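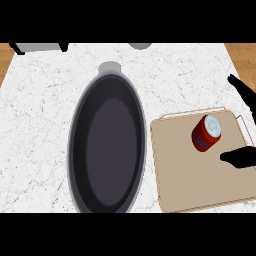

Mostitz市遗产管理处受理第658号案卷，系因Pons街一处住宅的承租人去世后逾期无人申报继承。依照本市现行办法，管理处派员两名入户，会同房屋产权单位Rulto住宅合作社的代表，逐室登记遗留物品。死者生前任Studus河水文站记录员，退休后独居，无配偶，无子女，邻里反映其为人安静，按时缴纳各项费用。登记自卧室始，至厨房止。厨房铺木地板，台面为白色大理石，带灰色细纹；台面上放有一只深色椭圆形大烤盘，盘沿宽而外斜。经办人员将其列入“炊具”一栏，估价从低，未作其他说明。

搜索本站　请输入关键词　高级搜索

登记完毕后，经办人员在书桌抽屉内发现一份手写文书。文书无公证，无见证人签字，纸张为水文站旧式记录纸，背面印有水位、水温、风向等栏目。全文照录如下：

“本人所有之物，可由市里酌情处理。衣物请送需要的人。书籍多为公家所发，如有人愿意收回，请收回。厨房里的烤盘不是我的，系借用，请归还。借时说好次日送回，因故未能办到。此后多次想办，均未办成。请代为致歉。”

文书未写明出借人姓名，亦未写明借用年份。

管理处法务科出具意见认为：该文书不具备遗嘱的形式要件，关于衣物、书籍的部分仅可作参考；但关于烤盘的部分属于权属声明，倘若属实，则该物自始不在遗产范围之内，管理处无权处分。在权属查明以前，应将其从清单中划出，另行保管。处领导批示同意，并限期查明。

烤盘遂由厨房移至管理处地下保管室，置于铁架中层，挂编号牌。同一层架上另有无主雨伞一捆、铜管乐器一件、装订成册的乐谱若干。保管员按规定出具收据，收据中“所有人”一项填写“待查”。

查询工作首先从住户登记簿入手。Pons街该幢住宅建成至今，先后入住者均在合作社留有底册。Rulto住宅合作社来函称，早年底册曾因地下室进水受损，部分页面字迹不可辨认，现存部分随函附上。经办人员据此发出询问函80份，收件人为曾与死者同时居住于该幢住宅的住户或其家属。函件措辞经法务科审定，内容为：贵户是否曾向楼内某住户出借烤盘一只，如有，请说明大致时间及该物特征。

回函陆续到达。多数称无此事，或称年代久远，不能记忆。一位老年住户回函三页，详述其本人曾出借缝纫机、梯子及儿童雪橇各一，均未获归还，请求管理处一并追索。管理处复函告知，上述事项不属本案范围。另有一户称烤盘确为其家所有，并要求送货上门；经请其说明特征，答复为圆形、白色、带盖，与保管物不符，不予认定。还有一封回函未署名，只写了一句：“她从来不向人借东西。”该函无法查证来源，按来件归档。

[本网站使用Cookie以改善您的浏览体验。继续浏览即表示您同意。　接受　|　设置]

鉴于住户方面未有结果，经办人员转而查阅死者工作期间的材料。Studus河水文站已于数年前撤并，历年记录簿移交市档案馆。记录簿逐日填写，每日两次，字迹前后一致，极少涂改。备注栏通常空白，或仅记“有雾”“浮冰”“渡船停航”等语。

经办人员申请延长查询期限，理由为“资料数量较大”。申请获准。据档案馆阅览登记，该经办人员其后多次在下班以后前往阅览，未申报加班。

在某年四月的一册中，发现下列备注：

“水位继续上涨。下游低处住户撤离，站内暂住一户，母亲与幼儿。夜间无电。借用其烤盘，烤土豆分食。”

次日备注：

“水位接近警戒线。该户清晨随船转往对岸。烤盘忘还。”

再次日备注：

“渡船停航。”

此后渡船停航共十余日。复航当日，备注栏写有：“过河询问，已迁走，去向不明。”

法务科认为，上述记载与手写文书互相印证，可以认定借用事实成立。至于出借人身份，记录簿仅称“该户”，未载姓名。管理处随即调取当年汛情安置名册。名册载明，当夜安置于水文站者确为母子二人，登记住址为河岸低地，该处房屋于洪水后拆除，现为堤防用地。名册中姓名一栏，依当时规定由安置点负责人填写。水文站的一行内，姓名栏空白，旁注：“受惊，未便多问。”字迹与记录簿相同。

经办人员在呈报中写道，自上述备注以后，每年四月的记录簿中均有一日标明“休假，过河”。水文站人事材料显示，死者每年仅申请休假一日，直至退休。退休以后的情况无从查考，但其住宅遗留物品中有渡船票根一盒，清单原列为“废纸”。经呈请，该项更正为“票据”，予以保留。

处务会议就本案进行讨论。一种意见认为，查询已属充分，应按无主物公告程序办理，公告期满后变卖，价款上缴。另一种意见认为，既已认定该物为借用物，死者负有归还义务，管理处接管其财产事务，不宜以变卖代替归还。会议未能取得一致，决定先行公告，公告期定为100日，比通常期限为长。公告张贴于管理处门厅、渡口候船室及对岸市集，并载明领取人无需缴纳保管费用。

公告期内，前来询问者不多。有人误以为系征集旧炊具，携来铁锅两口，经解释后携回。渡口候船室的公告曾被雨水打湿，由经办人员自行更换。

公告期届满前10日，一名中年男子到管理处窗口，自称幼时曾随母亲避水，在河边一处有许多仪表的房子里住过一夜。询问其是否记得烤盘，答不记得。询问其是否记得房内之人，答记得有一盏灯，有人每隔一阵便提灯出去，回来时在本子上写字，然后告诉他母亲，还差多少才到门槛。他说自己当时以为，是那个人写下的字使水停住的。

按照认领规则，申请人须陈述物品特征，陈述相符方可领取。窗口人员两次提示该项要求。申请人表示其母已去世，家中未听说过此物，他来是想知道那个人的名字。

死者姓名属于案卷内容，非利害关系人不得查阅。窗口人员请示法务科。法务科经研究，作出书面答复：借用关系中之出借人及其继承人，对借用人之身份享有知情之利益，可予告知；申请人对物品特征虽不能陈述，但对借用当夜之情形所作陈述，与未曾公开之记录相吻合，可视为充分。

认领手续于当日办结。保管员将烤盘自铁架取下，擦拭后以牛皮纸包裹，收回编号牌，并在收据“所有人”一项中补填完整。经办人员依据手写文书所载，代为致歉。申请人询问此项应如何回复，是否需要签字。经办人员查阅办法后告知，无相应表格。

申请人遂在领取单空白处写下：“已收到。没有关系。”

该领取单连同手写文书、记录簿抄件及渡船票根一盒，编入第658号案卷，保存期限原定为短期，经批准改为永久。案卷封面所列遗留物品总数相应减去一件。经办人员次年四月申请休假一日，事由栏填写“过河”，获准。

分享 80　评论 10　收藏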